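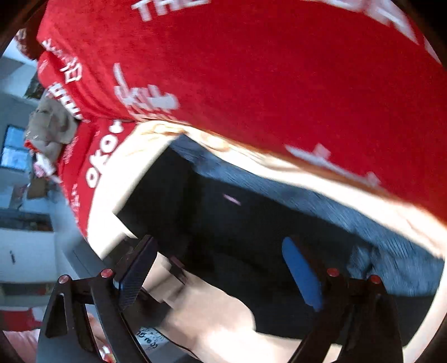 Questions we hear a lot at the Pleltgate Clothing Swap

How does the swap work?
You bring clean clothes you no longer wear, we give you a token for each piece, and you spend the tokens on whatever you like from the rails. It's really that simple, and if you end up with tokens left over (most of us do!) they're good at the next swap too.

How much can I bring?
Up to 20 pieces per person, please. We used to have no limit at all, and then one January we found ourselves sorting until almost midnight, so now we do.

What do you take?
Shirts, sweaters, dresses, coats, jeans, kids' things from age 6 up. Blankets and throws are welcome as well - they go fast in the cold months. We can't take underwear, swimwear or shoes, I'm afraid.

Does it need to be ironed?
Oh goodness, no. Washed and dry is plenty.

What if something has a small hole?
Put it on the mending table with a note pinned near the spot. Leobardo Camacho runs that corner and he's very patient with beginners, so do sit down and have a go if you've ever wanted to learn to darn.

Where do I park?
Behind the Makowska building, off the side street. The front spaces belong to the bakery and they do need them.

Can I come without bringing anything?
Of course you can. Ask at the door for two starter tokens and come on in.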